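Anholm Tenants and Facilities Forum
Board: Furniture Care and Surface Standards
Topic: Oil or lacquer for shared worktops
Posts in this topic: 3 pages, showing page 1

facilities_pelon
Posted Apr 16, 2018
Members are invited to comment on the proposed finish for the shared worktops in the Pelon building. The present tops were oiled when the building opened and have been re-oiled each October. The proposal is to sand them back and apply two coats of clear lacquer. The quoted price is $1,501, including removal of the old finish. Comments will be passed to the building office before the order is placed.

ouali_joinery
Member, 400 posts
We would advise against lacquer on tops that see daily use. An oiled surface can be repaired in one place. A lacquered surface, once it is cut through, must usually be stripped across the whole top, and the color seldom matches if only a patch is done. The yearly oiling is a modest expense by comparison.

level2_tenant
Member
With respect to the previous poster, the yearly oiling is not modest for those who have to vacate the room. Our office loses the use of it for the whole curing period, and last October the smell remained well after we returned. We support the lacquer.

ouali_joinery
Member, 400 posts
The smell suggests that too much oil was left standing on the surface. It should be wiped off fully within the time stated on the can. Was this done?

facilities_pelon
The contractor's report does not say. We will ask.

sivov_house
Member
Sivov House changed from oil to lacquer on its dining tables and has been satisfied on the whole. Two points for the office to consider:
– Hot cups did leave white rings during the first month. The supplier advised a longer hardening time before use.
– Glossy lacquer shows every scratch under ceiling lights. We would now choose satin.

level2_tenant
Satin would be acceptable to us. Could the office also confirm that the grain will remain visible? Several tenants chose the building partly for its woodwork and would object to anything resembling paint.

ouali_joinery
Clear lacquer does not hide grain. On a medium-brown top with strong, swirling figure the darker lines stay easy to see, and sanding to 200 grit before the first coat is sufficient. My objection concerns repair only.

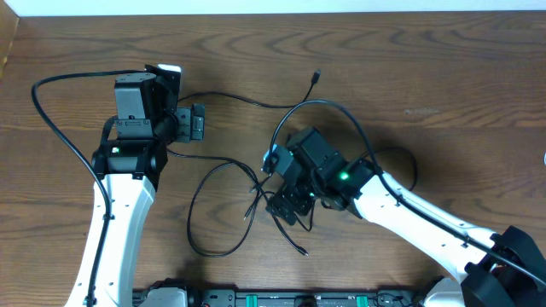

Reply from the building office

facilities_pelon
Thank you for the comments received so far. The office will request a second price for satin lacquer and a separate price for oiling with a shorter closure. Neither option has been approved. Members who hold a view on the closure dates should state it in this topic.

level2_tenant
Any week in October except the first would suit us.

ouali_joinery
Please ask both contractors to treat a small test area on the underside first. I remain in favor of oil.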